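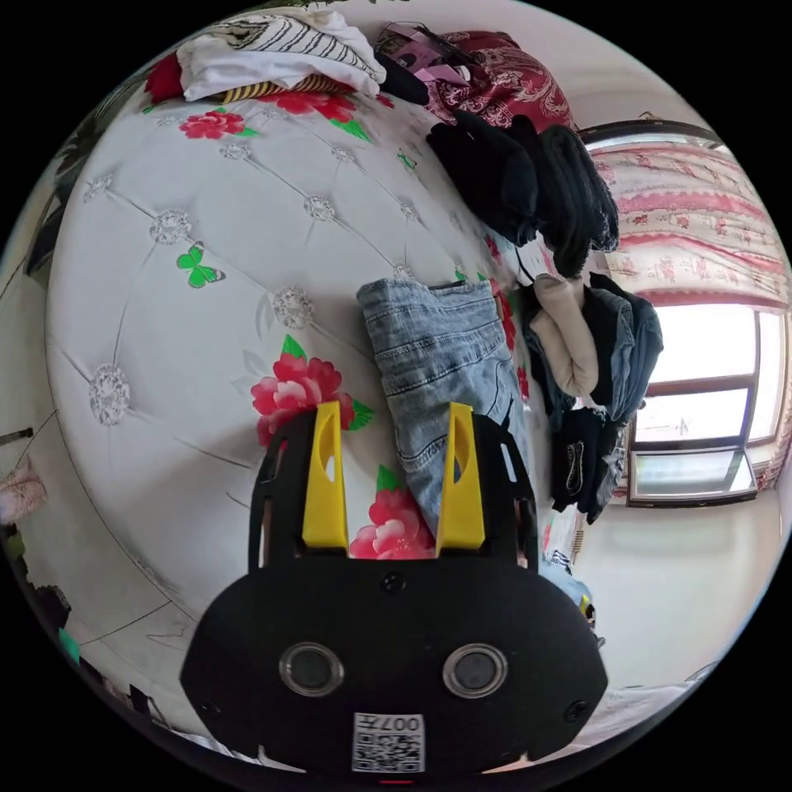 ## Where do old jeans go? My textiles project

I picked this topic because my closet is a disaster and I figured I'd get a grade out of it (win!). I wanted to know what people in Banville do with denim they've stopped wearing, so I sent a survey around school in November and got 156 answers back.

Most people just keep them! Mine included a pair I haven't worn since middle school. 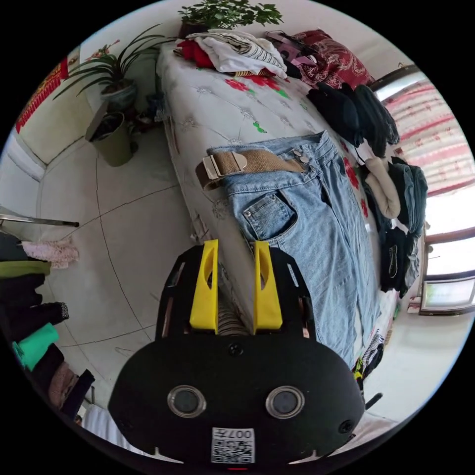 The second biggest group donates, mostly to the Lutness thrift store, and only 2 people had ever tried mending a rip. Liam Foley from my class lent me his sewing kit so I could try a patch myself, and wow, denim is tough on the fingers.
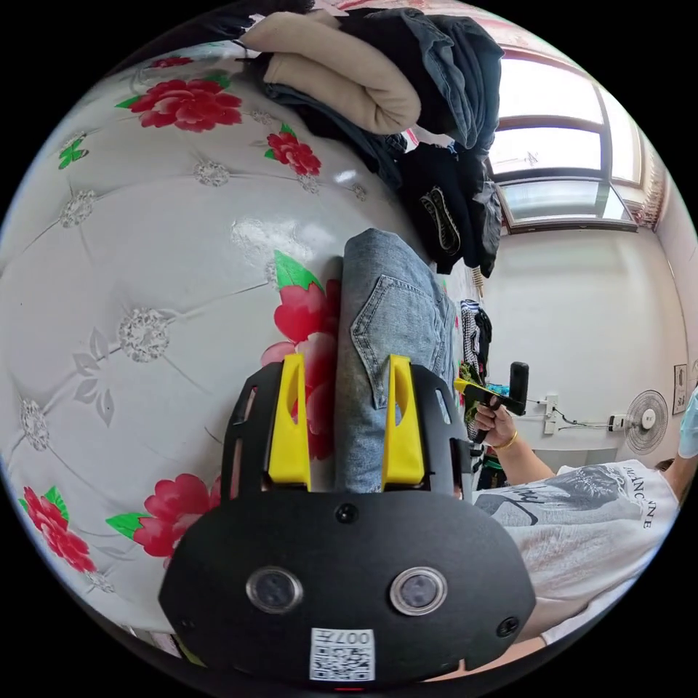
*Photo: Liam Foley*

Ms. Ó Ceallaigh wants a section on water use, so I'm still reading up on that. The survey sheets are in the blue folder, with the mending notes clipped behind them.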